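3.2 Collecting the laundry examples

I'll be upfront that we changed our minds a lot here. Our first plan was to record every task on a tabletop, and Benedetta talked us out of it after 3 tries - clothes just don't behave the same way down on the floor. So the hamper task in Curkel is all floor work, done with hand-held grippers.
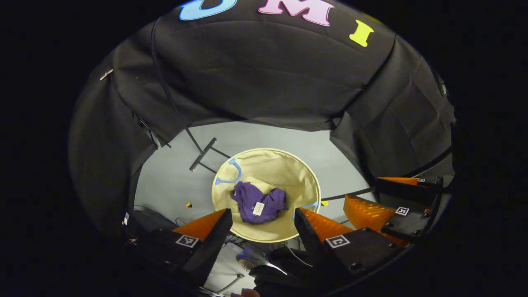

Figure 4. Hamper task, seen from one of the hand-held grippers, with a purple garment in the hamper.

We kept 324 demonstrations out of 500. Most of what we threw out was my fault, I moved way too fast in April and the tracking couldn't keep up. Waldemar is a lot more patient than I am, and his runs nearly all made it in.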